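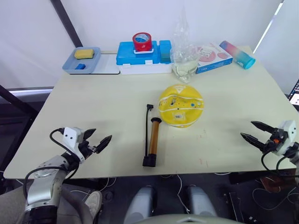 How do you inflate a small play ball with a hand pump?

Wet the needle or nozzle, push it straight into the valve, pump in slow full strokes until the wall stops denting easily under a thumb, and pull it straight out again.

Print this page | E-mail this page

The rest of this page covers the steps in order, the faults that come up most often, and storage. It applies to light printed play balls with a self-closing valve. Balls with a plug stopper are covered near the end. Sports balls with a stated pressure should be filled to that pressure with a gauge, and the thumb test below doesn't replace it.

This site uses cookies to remember your print settings. Accept | Manage cookies

Before you start

You need a hand pump, a needle or nozzle that fits the valve, a little water, and a table or other flat surface. A damp sponge is useful for cleaning the valve area and for the leak test. A short hose between the pump and the needle is worth having. With the needle fixed directly to the barrel, every stroke pushes sideways on the valve, and a thin valve tears at the inner end where you can't see it.

Check the needle first. Roll it on the table under one finger. If it wobbles it is bent, and a bent needle should be thrown out. Straightening it leaves a weak spot that tends to snap inside the valve. Check the tip for burrs with a fingernail as well.

Work the pump a few times with nothing attached and a fingertip over the outlet. You should feel clear pressure on the down stroke. If the handle drops with no resistance, the piston seal is dry or folded. Unscrew the barrel cap, put one drop of silicone oil on the seal, and move the piston through its full travel several times before closing it up. Cooking oil swells some seals and goes sticky in storage.

Finding the valve

On a printed ball the valve is easy to miss. Look for a small ring or dot slightly thicker than the wall around it. With the ball flat, run a thumb over the surface and feel for the thick spot from the outside, then pinch it to confirm there is a stem behind it. Clear any grit off the opening with the damp sponge. Don't probe for the hole with a dry needle.

If the ball has been folded for a long time, open it up by hand first. Pull the opposite sides apart so the two walls aren't stuck together. Cold vinyl should be left in a warm room for an hour. It stretches unevenly when cold, and the bulge that results is usually permanent.

Inflating

1. Screw the needle into the hose by hand. Finger tight is enough. Pliers will strip a brass thread.

2. Wet the needle with water. Glycerin also works and lasts longer. Avoid petroleum jelly on rubber valves.

3. Hold the valve between finger and thumb and push the needle in at a right angle to the surface, with a slight twist. If it stops halfway, withdraw it, wet it again and correct the angle.

4. Let the hose hang in a loose curve. A kink near the fitting feels exactly like a full ball.

5. Pump with full, slow strokes. Short fast strokes mostly compress air in the hose. Keep one hand on the ball so the needle stays square to the valve as the wall rises. 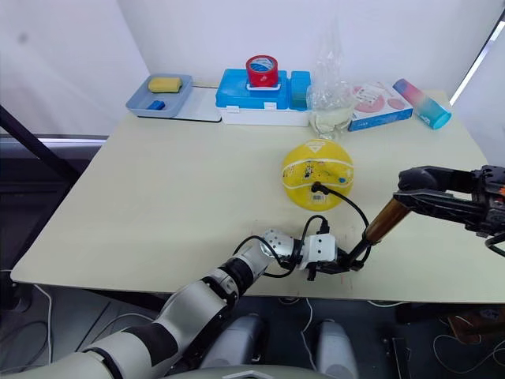

6. Stop when the creases have gone and rest the ball for a minute. Seams and printed areas relax more slowly than plain wall, and a ball that looks lopsided at this point often evens out without help.

7. Add a few more strokes, testing with a thumb after each one. Moderate pressure should make a shallow dent that springs back at once. If the wall can't be dented, the ball is overfilled. Let some air out before anyone plays with it.

8. Pull the needle straight out. Some air will escape with it, so allow one extra stroke for this – two if the valve is old.

Balls with a plug stopper take a tapered nozzle in place of a needle. Pinch the base of the stem while pumping to hold the inner flap open, let go before removing the nozzle, then press the plug in until it sits flush.

Leak test

Wet the valve with soapy water from the sponge and watch it. A line of growing bubbles means the valve isn't closing. Insert and remove a wet needle twice to reseat it and test again. If that fails, the ball can sometimes be saved with a valve plug kit, although on a cheap play ball the kit usually costs more than a replacement.

When the valve is sound, wet the rest of the ball one section at a time, starting with the seams. A bowl holding 500 ml of water with a squirt of dish soap is plenty. Mark any leak with a wax pencil, dry the surface, and patch it with the ball soft. A patch applied to a full ball lifts at the edges as soon as the pressure changes. Household tape won't hold on a curved wall under pressure and leaves adhesive that the proper patch then has to stick to.

Common faults

Handle is hard to push, ball stays flat: blocked needle or kinked hose. Remove the needle and pump once. If air comes out freely, the needle is blocked. Clear it with fine wire or replace it.

Hissing at the fitting: missing or cracked washer. Replace the washer before tightening anything.

Handle creeps back up between strokes: the check valve in the pump is dirty. Flush it with clean air and leave the oil out of it.

Ball is soft the next morning: compare temperatures before looking for a leak. A ball filled in a warm kitchen and left in a cold garage loses firmness with no loss of air.

Deflating and storage

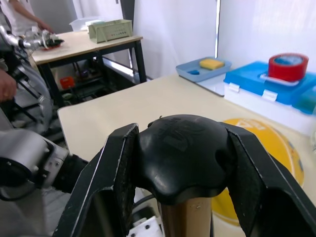
Let the air out through a wet needle, pressing gently with a flat hand and turning the ball as it goes down. Don't fold it across the valve. A flat ball takes up very little shelf space and can lie on a table until it is completely dry, after which it should go into a closed container out of direct sun. A plastic storage box that latches is suitable, such as the white one with the blue lid at the back here, and its lid will take a roll of tape as well. Needles go in a separate small tube inside the box, never loose against vinyl.

Store the pump with the handle pushed in and the hose uncoiled as far as the box allows. Balls left inflated over winter should be let down slightly and kept off wire shelving, which prints its pattern into the wall.

Text by Boonmee Thongsuk, checked by Wanpen Srisuk. Revised March 2025.

Print this page | E-mail this page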